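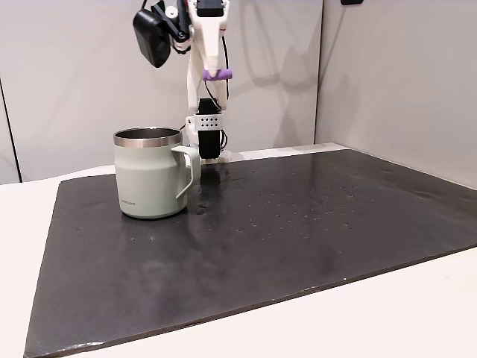

Flakgate is the old north gate of the fortress at Arniter, and it has been a museum since the town moved its archive out of the upper floor. I went in September, outside the school season, and had planned one hour. I stayed until closing. These are my notes on the building first and the collection second, which is also the order in which I would see it.

Getting there

The bus from the rail station stops at the foot of the hill. From the stop a paved ramp climbs along the outside of the curtain wall. There are also stairs, shorter and much steeper, but they were closed for repointing. The ticket window is inside the gate passage on the left, in what was the guardroom. Tickets cost 4 euros. Cards are accepted, but the terminal went down twice while I stood in line, so bring coins.

The gate

The passage is vaulted in brick over a lower course of dressed limestone. The change in material is easy to read on the east side, where the plaster has been taken off. According to the wall panel, the limestone belongs to the first gate and the brick to the rebuilding after a powder explosion. The portcullis slot survives on both sides. The iron grille now hanging in it is a modern copy and does not move.

Look at the paving before you go in. Two wheel ruts run the full length of the passage, deeper on the right going uphill. The panel puts this down to loaded carts keeping to one side. I would like to see an argument for that, as the stones on the right are also a softer grade.

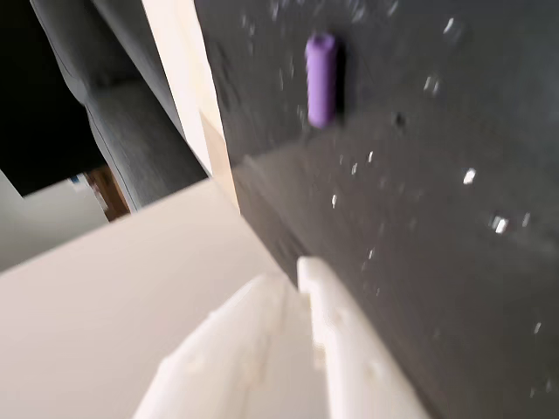 The ground floor

Three rooms, entered in sequence, with no way to skip the second. The first holds finds from the ditch: clay pipes, buckles, lead shot, and a good run of glazed stove tiles. The tiles are mounted at the height they would have had on a stove, so the relief can be seen at the correct angle. Few small museums take the trouble.

The second room is given over to the Vasiliu collection of locks and keys. It has 267 pieces, nearly all iron, arranged by mechanism and not by date. Padlocks come first, then chest locks, then door locks. The cutaway models are the best thing in the building. Each shows one lock type at twice its real size, with the wards exposed, and visitors are allowed to turn the key. Labels are short and state what is known: where the piece was found, what it is made of, when it was acquired. Where the date is a guess, the label says so.

The third room has changing displays. When I was there it held survey drawings of the fortress, hung too close to the window for my comfort. The paper is already browning along one side.

The upper floor

A stone spiral stair of 33 steps goes up to the gate chamber. The treads are worn and the rope rail is on the inner side only. The windlass is up here, rebuilt on the original beam sockets, along with a scale model of the town as it stood before the railway cut. The model was made by Erex, a workshop in the lower town that also does the museum's display cases. It is accurate for the street plan. The roofs are all one pitch, which cannot be right.

From the chamber a door leads out to 13 meters of wall walk. It ends at a locked gate, beyond which the wall is private property. 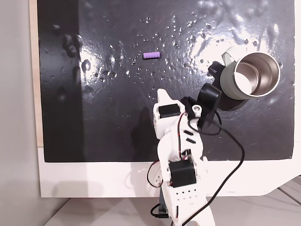
Martlet
Author of this blog; retired building surveyor
Posted March 2024

Practical notes

The museum shuts for an hour at midday, and the passage is cleared of visitors when it does. Bags larger than a day pack go in the lockers by the window. Photography is allowed on both floors without flash. The upper floor has no heating.

The printed guide covers the gate well but predates the current hang of the lock room, so the case numbers do not match. Ask for the loose sheet with the new numbers — it is kept under the counter and you will not be offered one.

There is no café. The bakery beside the bus stop closes early, and its cheese pastry is worth catching before the climb.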